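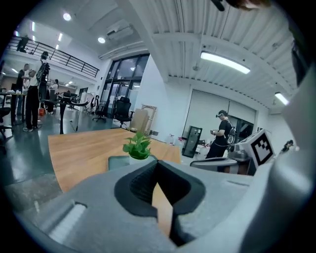 Recording with hand-held grippers: common questions

Who do these rules apply to?
Anyone who records in the Penrose room, including visitors. They cover the tabletop plant tasks and nothing else.

Can I start without a briefing?
No. Ask the shift lead for one. It covers the grippers, the backpack and what to do if you feel unwell.
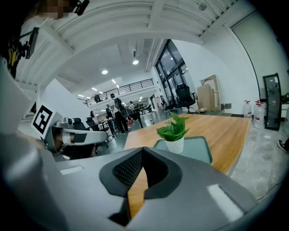 Yufang Qin
Recording Standards Lead, Flindier

How should the tray be placed?
Flat on the table, within easy reach of both hands. Keep the rest of the tabletop clear.

May I touch the marker cubes?
Please don't. A smudged or scratched marker can spoil a whole take. If one looks loose, stop and tell the shift lead.

How hard can I grip the plant?
Close the fingers slowly and stop at first contact. Swap the plant for a fresh one after 50 takes, or sooner if a stem is damaged. 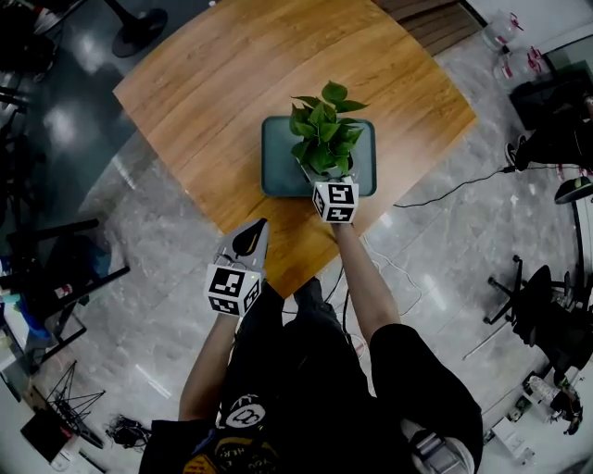
Right-hand gripper at the base of the plant, left-hand gripper over the near edge of the table.

What about cables on the floor?
Check where they run before you step back from the table. Chairs must not be parked on them.

What if somebody walks past?
Carry on. Faces are blurred before files leave the building.

How long is a session?
No more than 300 takes per person, with a break whenever you want one.

Where do I report a fault?
Write it in the Ginum log, with the time and the gripper number. Zihan Tan reads the log at 4 pm.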